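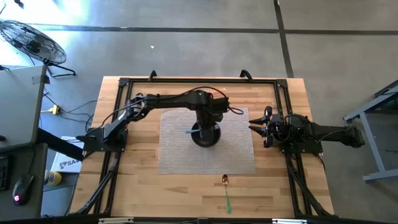
Finlay reckons the black bowl is too deep for a dip and I should have bought the shallow one from Travik while they were 12 dollars. He said it twice on the phone, and then asked whether I'd soaked the chickpeas.

Wednesday, August 28, 2024

Cool morning, fog till ten. Soaked the chickpeas before breakfast. Went through the kitchen drawer and threw out two cracked spatulas and the old whisk. Kept the one with the light blue handle.

Rang Archie Baird about Saturday. He is bringing bread and wants to know if there will be olives. Told him yes. Must get olives.

Woven grey mats are still the best thing I bought in July. They don't show crumbs and they shake out over the back step. The Humeck ones were nicer in colour but dearer. 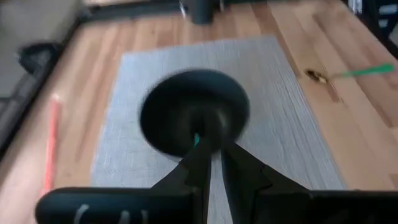
Black bowl, grey mat.

Wrote the list for tomorrow: olives, lemons, 200 grams of tahini, dish soap. Paid the power bill. Bed at half past nine.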